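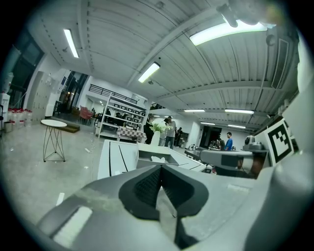
Search this site
Search
Clear

The Recipe Card Is a Poor Record

Edvin Strömberg
2025-12-20
4 min read

Family cooking is usually preserved in writing. A relative gets old, someone collects the cards, the cards are typed up, and the family considers the matter closed. I have done this work for my own family and for two others, and I think the method is weak. A recipe card records ingredients well, amounts fairly well, and technique hardly at all. Most of what made the dish recognizable was technique.

My grandmother's card for rye flatbread has 68 words on it. Four of them concern the dough after mixing: "work until it's right." She wrote the card for herself. She knew what right was, and the card only had to remind her how much syrup to use. When my aunt copied it into a binder, she copied those four words as well, and the binder has been treated as the authority ever since. I have eaten flatbread made from it by four different cousins. The breads had little in common apart from caraway.

The usual repair is to add numbers. Weigh the flour, take the temperature of the water, time the kneading. I am in favor of all of this, and I own the scale. Numbers narrow the range of results. They also assume that the materials hold still, and flour does not. My grandmother bought from the mill at Okau, which sold whatever the district had grown that year. A wet August meant a weaker flour and a shorter working time. A fixed weight of water in her recipe would have been wrong in most years. She adjusted by feel, so the adjustment was the recipe, and the card leaves it out.

A second problem is that cards are kept selectively. People write down what they make seldom and might forget: the Christmas cake, the pickled herring, the wedding bread. They do not write down the soup they make every week. In the Morelli household, where I helped sort three boxes of papers, there were 60 cards for sweets and not a single one for beans, although everyone at the table agreed that beans were what they had grown up on. Anyone working from those boxes later would conclude that the family lived on almond cookies. Food history built on written recipes has the same tilt, toward feast days and toward households with the time to write.

I would propose a different order of work. Cook with the person first, more than once, in different seasons if that is possible. Let them handle the dough and then handle it yourself while they object. Write down the objections. "Too tight," "you're tearing it," and "it should stick to the board but not to you" are more useful to a later cook than a flour weight to the gram. Record the pan, the stove, and the shop. Record the failures and what was done with them. Only then write out the ingredients, with ranges where the cook used ranges.

Two objections deserve an answer. The first is that this takes too long, and that a card is better than nothing. It is. I would still rather have one dish recorded properly than a full binder of reminders addressed to someone who has died. The second is that dishes change anyway, so exactness is a false goal. I accept the premise. My version of the flatbread is thinner than hers and I prefer it. But a change can only be seen against a known starting point. My cousins did not decide to alter the bread. They lost the original and filled the gap with guesses.

The binder is still in use. I have added sheets behind the flatbread card, mostly about how the dough should pull when a corner is lifted, and left the card itself in its sleeve. My aunt thinks the sheets are excessive. She has agreed to make the bread with me in August, using the new flour.

Related

Notes on the Clelloto Bean Pot
Why the Skurkine Cookbook Has No Oven Temperatures
Syrup, Molasses, and Bad Substitutions
Reading a Stained Page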